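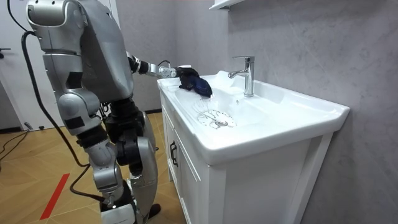 El miércoles la muñeca del robot apretó el lavabo con 122 newtons y el límite de fuerza no saltó. No se rompió nada y no se hizo daño nadie, pero el límite estaba puesto en la mitad de eso y se supone que existe para no tener que escribir entradas como esta. El fallo apareció en la postura más corriente de la tarea de limpieza: brazo extendido en horizontal, mano doblada hacia abajo contra el borde cercano de la pila y los dedos, con su tela azul oscura, curvados hacia dentro. En esa postura la muñeca trabaja casi al final de su recorrido, y ahí empieza el problema.

Llevo desde principios de enero con la parte de baños de Prelness. La tarea es sencilla de contar: acercarse al mueble, apoyar, frotar el fondo, frotar el borde, retirarse. La planificación la hace Skenier, que es nuestra capa de control, y la fuerza se mide en la muñeca con un sensor que compramos a Piditz el año pasado. Hasta ahora los fallos habían sido aburridos: el paño que se cae o el codo que no encuentra camino entre el mueble y la pared.

Lo del miércoles fue distinto. Oduor Kirui estaba en la consola y yo de pie, detrás de la cinta roja del suelo, con la seta de emergencia en la mano. El robot bajó, tocó la loza y siguió bajando. Lo primero que noté fue el ruido, una especie de quejido del mueble. Pulsé. El brazo se quedó quieto, pero sin dejar de apretar, cosa que yo sabía por el manual y que no había visto nunca. La parada de emergencia bloquea las articulaciones en la posición que tienen. Si en esa posición está empujando, sigue empujando. Tuvimos que liberar el freno del hombro a mano para separarlo.

Los registros dicen lo siguiente.

El sensor midió bien en todo momento. La curva de fuerza sube limpia, sin saltos ni huecos. El que no reaccionó fue el supervisor, que recibía el dato pasado por un filtro de 500 milisegundos. Ese filtro lo metí yo. Al frotar, la tela se engancha y se suelta contra la loza, y eso produce picos cortos que nos paraban el robot cada poco. Medio segundo de promedio los quitaba todos y la tarea salía entera. Me pareció un buen arreglo y lo dejé apuntado como ajuste de control, sin pasar por la revisión de seguridad. Fue un error mío.

Con el filtro solo ya habría sido un aviso tardío, nada más. Pero la muñeca llegó a su tope y Skenier, al ver que la mano no alcanzaba el punto pedido, compensó con el hombro. El hombro tiene mucha más fuerza que la muñeca y estaba a su velocidad normal. En ese medio segundo dio tiempo a todo.

Repetimos la maniobra 7 veces el jueves, a velocidad reducida y con un bloque de espuma en lugar de la pila. Salió igual en 2. En las otras cinco el punto de contacto quedaba un poco más alto y la muñeca no llegaba al tope. Supongo que por eso no lo habíamos visto antes.

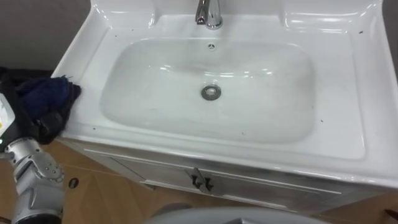
El brazo izquierdo con el paño azul marino sobre el borde del lavabo.

Los cambios ya están hechos. El supervisor lee la fuerza sin filtrar y el promedio se queda solo en el control del frotado. Si los picos nos vuelven a parar el robot, pues que lo paren, y ya buscaremos otra tela o frotaremos más despacio. La compensación con el hombro está desactivada mientras haya contacto. Y el tope de la muñeca cuenta ahora como error, con retirada hacia arriba.

Queda lo de la parada de emergencia. Ebony Doolan propone que al pulsarla el brazo ceda unos centímetros en sentido contrario a la última fuerza medida antes de bloquearse. A mí me da cierto reparo un botón de parada que mueve cosas. Si el sensor es lo que ha fallado, el movimiento puede ir hacia cualquier lado. Ella responde que un brazo bloqueado contra una persona tampoco es un estado seguro, y en eso tiene razón. De momento hemos puesto la palanca para liberar el freno en un gancho junto a la puerta, con la longitud suficiente para alcanzar el hombro sin meterse entre el robot y el mueble. El miércoles estaba en un cajón del taller y Oduor tardó en encontrarla.

El mueble sigue en su sitio. He revisado la loza con linterna y no veo fisuras, aunque la fijación trasera la voy a cambiar de todos modos. La semana que viene volvemos con el fondo de la pila, a un tercio de velocidad, y el borde lo dejamos para cuando Ebony y yo nos pongamos de acuerdo.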